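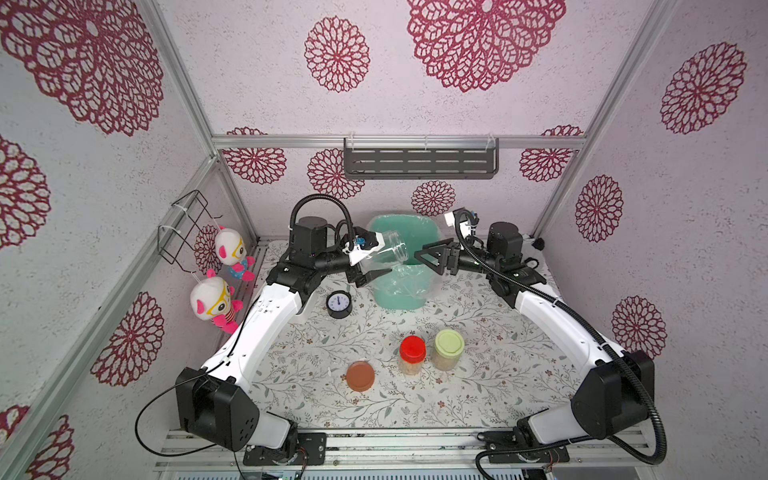
Left arm tipping a jar over the lined bin, right arm coming in to meet it.

To: cell-ops list
From: Ramesh Bhatia
Subject: Re: Re: Left arm drop during pour, proposed close-out

Bimla Gautam wrote:

> All, I'd like to close the drop fault from the treat-handling task.
> Summary: the left gripper let go of a jar mid-pour. The log shows the
> grip force reading fell to zero, then the arm carried on with its
> wrist rotation for 2 seconds before the controller stopped it. The
> right arm kept moving the whole time. Nobody was inside the enclosure.
> Katiyar looked at the log and think it was a one-off sensor dropout.
> They suggest the new firmware, which filters short dropouts. We ran
> 20 pours on it with no fault. OK to close?

Not OK from me, sorry. I've read the log twice and I don't see how we get from what's in it to "one-off sensor dropout".

First, a dropout and a real loss of grip look the same in that trace. The reading goes to zero in both cases. Katiyar picked the explanation that needs a software patch and no hardware visit. They may be right, but I'd like to see a reason. The jar was on the floor of the cell when the arm stopped, so at some point the grip really was gone. Did the bad reading come first and make the gripper open, or did the jar slide out and give us a true zero? The finger position channel would tell us. It isn't in the export Bimla attached. Can somebody pull it?

Second, filtering. If the zero was true, then a filter that ignores short zeros makes things worse. We'd be telling the controller to wait longer before it believes it has dropped something. It already took 2 seconds, and I thought that was the part we should all be upset about.

Third, the 20 pours. The counter on the left gripper says 2370 cycles since the pads were fitted, and we have one drop on record. Suppose the true rate is near one in 2370. Then 20 clean pours on the new firmware tell you nothing, because you'd have had 20 clean pours on the old one too. Please don't put that number in the close-out as evidence.

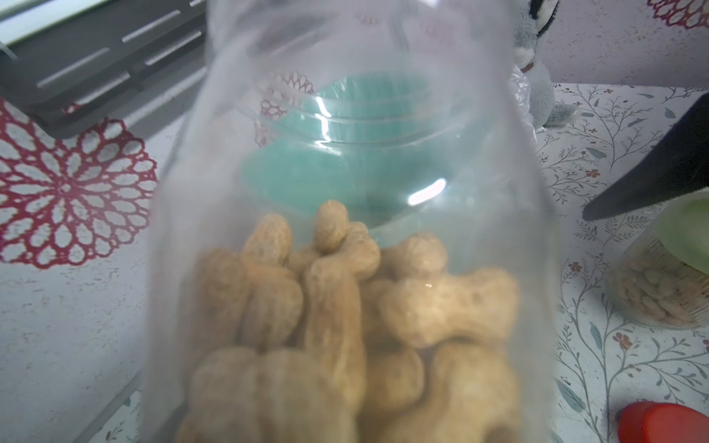

Fourth — and this bothers me more than the drop — the right arm. The two controllers are supposed to share a hold signal. A fault on one side stops both. That's how Destard sold us the cell and it's what the risk assessment says. In the log the left side raises its fault and the right side goes on closing toward a jar that had already left. It finished its move and parked as if all was well. I went back through the older faults we have on file and found 7 where the left side stopped first. In 2 of those the right arm also ran on. No one wrote it up, I assume for the reason that nothing got hit.

Bimla, you mention nobody was inside. Good, but that's luck of timing. People do reach in between runs to reset jars and bags, and they go by whether the arms look still. If one arm can be stopped on a fault while the other is halfway through a move, "looks still" is a bad test.

I know the Plemeck people will say their bench has run the same pair of arms since last November without trouble. Their bench runs one arm at a time. I asked.

What I'd want before this gets closed:

Finger position and motor current from the left gripper for the minute around the drop.

A proper test of the hold signal. Raise a fault by hand on each side, with the other arm moving slowly and empty grippers, and write down what happens. An afternoon's work at most.

Someone to look at the pads. I haven't seen them up close and I'm not claiming they're worn. But we're pouring dry, crumbly stuff and a smooth plastic jar with dust on it is not the jar they tuned the grip for.

The old firmware kept on one side until we've done the above, so there's something to compare with.

Until then I'd ask that any reset by hand is done with the power to both arms off at the switch. The pause button on the screen doesn't count. I've changed the sheet by the door to say so.

If the hold test passes both ways, ten times over, and the finger trace shows the gripper opened on a bad reading, I'll sign it and buy Katiyar a coffee. I've been wrong about them before — the Ernent cable business was our own wiring. But I'm not signing on a guess.

Bimla, can you reopen the ticket in the meantime? It's showing as "resolved, pending" and I don't know what that means.

Ramesh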